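Handout 3: Care and Setup of the Two-Arm Bedside Cell

Course: Maintenance of Small Robot Cells
Prepared by Yung-ching Mok, Skenemville workshop
Revised 23 Jul 2020

1. Before you read

This handout continues from Handout 2, where we talked about the controller cabinet and the emergency stop. Now we go to the arms themselves. You should already know how to start the cell in slow mode and how to stop it. If you are not sure about the stop, please go back and practice it first with your partner.

In this course we call the two arms "left" and "right" as they are seen from the base, looking to the bed. The labels on the Skarex cabinet follow the same rule. Last June one group exchanged the two names in their log, and the next group calibrated the wrong arm. Write L or R in every line of the log, also when you think it is clear.

2. The work area

The cell works over a bed with a quilted cover. A bed is more difficult than a table for the person who does the setup. The surface goes down when something presses on it, and it does not come back to exactly the same height. For this reason we do not take the height of the bed from the drawing. We measure it at the start of each session, with the flat plate and the ruler from the tool drawer.

Measure at the front edge, in the middle, and near the bolster at the head of the bed. Put the plate down softly and take your hand away before you read the ruler. If the front and the middle are different by more than 12 mm, pull the cover straight and measure again. Write the lowest value and the highest value. The controller needs both.
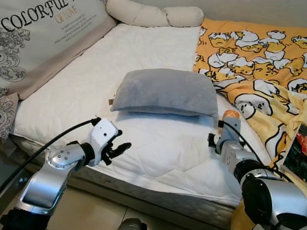 After the height is entered, move each arm by hand guiding to its ready position. In the ready position the fingers are open and the gripper stays a little above the cover, without touching it. Check with a sheet of paper: it must slide under the fingers freely. If the paper stops, go up in small steps and try again. Do not correct this by bending or turning the fingers.

The soft objects can stay on the bed during this check, but the path between the two grippers should be known to you. Move one arm at a time. The second student keeps a hand at the stop button and says aloud which arm is moving.

3. The cables

Most of our repairs in this cell are cable repairs. The gripper cable goes outside of the arm, so it can move freely, but it can also catch on things. Look at it in three positions: arm pulled back, arm half extended, and arm fully extended. In each position ask yourself the following:

Is there still a loose curve near the gripper?
Does the cable pass under a link or between two joints?
Is the cover of the cable white, flat or cracked at any place?
Can the cable catch the blanket when the arm comes back?

If the curve near the gripper becomes straight at full extension, the cable is too short from the last clamp. Open the clamp, give more length, and close it with the small key. The screw should be tight by hand and then a quarter turn more. A stronger turn will damage the cable jacket, and we have replaced two cables already for this mistake.

A cable that is too long is also a problem. It lies on the bed, the fabric pulls on it, and the force reading of the gripper becomes unstable. Students often look for the fault in the sensor and lose the whole afternoon.

4. Setting the grip with two arms

For the two-arm test we use a paperback book. It bends a little, so you will notice when the force is too big, and it has clear edges. The order of the work is this:

Place the book on the bed by hand and step back.
Bring the left gripper to the left edge and close it with the low force setting.
Bring the right gripper to the right edge and close it with the same setting.
Wait until both force values are quiet.
Lift in slow mode, both arms together.
Hold, and read both values again.

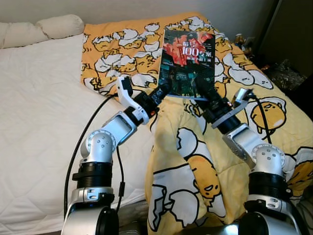 Fig. 2. Both grippers closed on the book, one at each side.

During the hold, the two values should stay close to each other. A slow change in one direction usually means that one finger pad is worn or dirty. Clean both pads with a dry cloth and repeat. If the change is still there, exchange the pads from left to right. When the fault goes with the pad, use a new pad. When it stays at the same arm, the gripper must be calibrated again as in section 6 of the Leung manual, which is on the shelf beside the cabinet.

Please do not raise the force to hide a bad pad. It will hold the book for today, but the cover of the book will get marks and the motor of the gripper will become warm.

5. Release and return

Many groups are careful with the lifting and then hurry with the release. The release is where the arms can pull against each other. Lower the book until the bed carries its weight, then open one gripper fully, then the other. After this, move both grippers away to the side before any upward movement. If they go up at once, a finger may take the cover or the page with it.
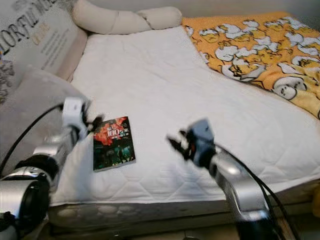 The book does not need to lie straight at the end of the test. A small angle is accepted. What we check is that the fingers are free and that the arms can go back without touching the book or the bedding. Repeat the complete test three times and write each result in its own line, also the bad ones.

6. Regular care

Every session: wipe the finger pads, look at the cables, measure the bed.
Every 38 operating hours: check the screws on the joint caps and the cable clamps. Do not open the caps.
Every 672 operating hours: call the workshop for the joint inspection. This is not student work.

The quilted cover and the blanket give off small fibers. They collect in the gripper, behind the fingers, and after some weeks the fingers do not close to the end. Use the soft brush with the gripper open and the power off. Compressed air is not allowed, it pushes the fibers deeper inside.

7. For the next meeting

Bring your log with the bed heights and the three test results. Read also the Josa sheet about cable clamps, both pages. We will begin with one arm which has a fault prepared by me, and each pair will have time to find it using only sections 3 and 4 of this handout.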